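Share (4) Comments (0)

Bench notebook, Clastent team
2025-10-04

Picked up where the last entry quit. Unathi Jacobs wants the two-arm tidy-up task in the entry for the Bumholm student round, and I am still not convinced it's the right event for us. Writing down what I think so I can't claim later that I said something different.

Claimed number going around the team is 13 good runs out of 30. I went back through the run sheet and I don't get 13. Depends what you call good. The sheet has a column headed "ok?" and people have put ticks, half ticks, a smiley, and in one row the word "almost." If almost counts then sure. The Bumholm rules say the object has to be released and resting where it's meant to go when time is called, and by that reading I would throw out 4 of the ticks straight away. So nine. Nine out of thirty is a different conversation from "nearly half," which is what went in the message to Desmet when we asked them about parts.

Also the thirty aren't the same thirty. The first batch was with the old grasp settings and the rest with the new ones, and somebody pooled them. Can't do that. Either we quote the new ones alone (small sample, looks bad) or we run it again.

Object set for the cup task is the gray cup, the tray, the toy ice cream cone and the shell. My complaint about it is the same as in April. It's too friendly. We picked things we already knew the fingers could get hold of, and then we're pleased when the fingers get hold of them. The cone is the only one I'd call a test, and even there everybody sets it down on its side with the point facing the right arm because that's how it was in the demo.
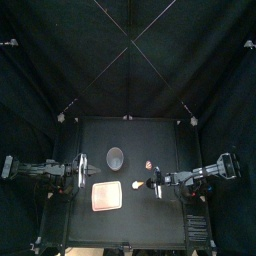

Proposal, which I expect to lose: start positions get drawn from a list before each run, by someone who isn't at the controls. Write the draw down first. Then run. If the cone comes up pointing the wrong way, tough.

Handover between arms. Overus (our planner, such as it is, named before I joined) is supposed to decide which arm takes what. As far as I can tell from the log, it picks whichever arm is closer and then never changes its mind. Unathi says that's a decision. I say a coin with a ruler attached could do it. I went through the log for any case where it switched arms partway and found none in 292 lines. Could be the log doesn't record switches. Haven't checked. Should check before I go on complaining about it.

Things I changed:
- grip closing speed down a notch on both sides, old value is in the comment at the top of the config
- time limit per run now matches the Bumholm sheet, ours was longer (who did this?)
- took "almost" out of the run sheet. Column is yes or no now.

Things I didn't change, though I was asked to: the camera settings. There's a theory that misses on the light-colored objects come from exposure. Maybe. The theory showed up after the misses and I haven't seen one run that would tell us either way. If someone wants to do it properly, same object, same spot, two settings, swap back and forth. I'll help. I won't just turn the number until a run goes well.

Ball. We talked about adding the striped one because it rolls, and a thing that rolls is closer to what the judges are likely to throw in. I'm for it. Unathi is worried it'll eat a whole session in chasing. Probably true, but I'd like to know how bad it is before we're standing in front of people.
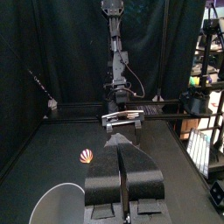
View past one gripper to the other arm. Striped ball on the table, left of middle.

Wrist view is handy for judging the close approach. For deciding whether a run passed I don't trust it, the gripper itself takes up too much of the picture. I'd like passes called from the fixed view only. Two people call it separately, and if they don't agree it's a no.

Cables: I keep meaning to go along both arms and look for rub. Not done again.

For next time
1. Thirty fresh runs, new settings, drawn starts, yes/no sheet. No pooling with the old ones.
2. Does the Overus log record arm switches at all? Read the code, don't guess.
3. Ball, ten minutes by the clock, then stop whatever happens.
4. Write to Desmet and correct the "nearly half." Unathi says wait until the rerun. I'd sooner send it before, because if the rerun comes out well nobody will bother.

Unathi's note, copied in so it's fair: "You would mark down a perfect run for being suspicious." Noted. Haven't had one to try it on.

Config is saved under today's name. Old one is next to it, please leave it there.

Clastent team notebook | Contact the page editor | Back to top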